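Lecture 4 – Collecting demonstrations for a learned policy
Gilturness course notes, robot learning block

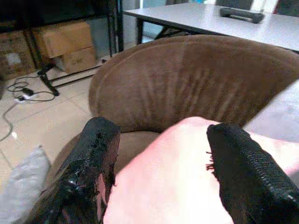

4 min read

Notes from Thursday's session, typed up fast. Slides go up later, these are the parts that won't be on them.

Wrist view first. Fingers closed on a soft pink object, brown armchair right behind it. Look how much of the lower view is fingers and object. Once something big and soft is in the grip the policy is half blind to what's under it. Keep that in mind when you decide wether one camera is enough.

Terms
Episode – one attempt, start to stop.
Step – one row of the log: image, gripper opening, arm pose, action.
Task string – the sentence saying what the episode is for. Write it before recording. Every year somebody does it after and half of them are wrong.

Why homes and not the bench
Pollock set (last year's) was all bench. Plain backdrop, same light. Policies trained on it did fine on the bench and fell apart in a furnished room. Cables on the floor, cardboard boxes, chair legs, table edges running diagonal – a model that has never seen clutter will treat it as signal. So leave the room alone. Don't tidy for the recording.

Soft things
Shape changes when you squeeze. Two grasps on the same object give two different outlines. Needs more episodes than a rigid block, and more spread in where you grab. Vary the approach angle. Vary the start pose. Pale objects under strong light go nearly white in the middle, so check exposure before a long run, fixing it afterward doesn't work.

Fingers
Worn coverings and stray threads show up in every image. Policy gets used to them. If you swap or rewrap a finger mid-set, log it – new session number, same task string.

Numbers for the project
Lendlow set: 277 episodes at the moment, 18 tasks. Target is 2,000 by June. Uneven right now, the easy pick tasks have most of it. Do the thin ones first please.

What to keep
Clean successes, yes. Also a slow grasp that recovers. A slip followed by a regrasp is worth more than another perfect one.
Drop: operator stopped to talk, dead camera, arm hit its limit and sat there.
Failures go in their own folder, we use them in lecture 6. Dont delete.

Pauses
Long stretches with no motion teach the thing to sit still. Trim the start and the end. Leave short hesitations in the middle.

For next time
Read the Drullau handout, sections on action spacing and on gripper labels. Bring one episode you'd throw out and one you weren't sure about – we'll vote on the second kind. Storage drive is nearly full so compress before you upload.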